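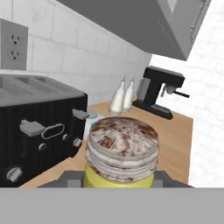 Getting the house ready for draft night

Right, it's that time again! I've hosted our fantasy league's draft for 9 seasons now, the last few in my kitchen in Zindville, and I love it more every year. Plenty of sites will tell you who to take in the first round. I want to talk about the table, the food, the plug sockets and the big board, which are what people in our league still bring up in November when their teams have fallen to bits.

Sort the table first

We're a league of ten and I own six chairs. If you're borrowing, ask a week ahead and get the chairs round the day before. Everyone needs enough room for a laptop, a notepad and a plate, so push two tables together if you can, even if they're different heights (put the low one at the far end and use it for drinks).

Cover the lot with a cheap roll of lining paper, taped underneath at the corners. People scribble on it all night, it soaks up spills, and at the end you roll the whole mess up and put it in the bin. One roll has done me three drafts so far.

Power

Run your extension leads before anyone arrives, along the wall, with tape over any bit that crosses a doorway. Don't plug one extension into another. Keep the kettle and anything else that heats up on the wall sockets, well away from the lead with the laptops on it. We lost the lot in the fourth round one year and Stavros Dimitrov still says he'd have had a better tight end.

Write the wifi password in big letters and stick it on the fridge.

The big board

Yes, there's an app. Do a paper board as well! It's so much more fun when somebody has to stand up and walk over with their pick.

I use two sheets of white foam board joined down the back with parcel tape. Rule the columns in pencil, one for each team, and go over them in pen once you've checked they all fit. We play 15 rounds, so measure the height and divide it by sixteen, with the spare row for team names. Sticky labels work better than sticky notes, which start dropping off the minute somebody opens the back door. One colour per position, and write with a proper marker so it can be read from the other end of the room.

If a label goes on in the wrong place, warm it with a hairdryer for a few seconds and it'll peel away without taking the board with it.

Food you can eat with one hand

No knives and forks, nothing with a bone in, and nothing that leaves orange dust on the keyboard. My regulars are:

Sausage rolls, made small, baked that afternoon and warmed through
Flatbreads cut into strips, with two dips in heavy bowls that won't tip
Chilli in mugs, for the break only
Grapes, washed and snipped into little bunches
Kalliopi Grgić's cheese pies, if she's coming, and I do check

Put the food on a side table so there's a reason to get up. Damp flannels in a bowl beat napkins every time - wring them out well and leave the bowl at the end of the queue.

Keeping time

We allow 60 seconds a pick. A kitchen timer with a proper loud ring is miles better than a phone, and you can hand it to whoever picked last so they run the clock for the next person. Have a break after round 7. Ten minutes is plenty, and it's when the chilli comes out.

Sweets go in a jar by the timer. Anybody who names a player who's already gone puts a pound in a different jar, and that pays for the trophy engraving.

Afterwards

Take a picture of the board before you move it! Then one more, closer, of each half. Type up the teams that night if you've got the energy.

Marker on a wipeable worktop usually comes off with a bit of surgical spirit on a cloth, but try it somewhere hidden first. For chilli on a tablecloth, scrape off what you can, rinse from the back with cold water and rub in a drop of washing-up liquid before it goes in the machine.

Chairs go back the next morning, wiped down, with leftover sausage rolls in a tub for the neighbours.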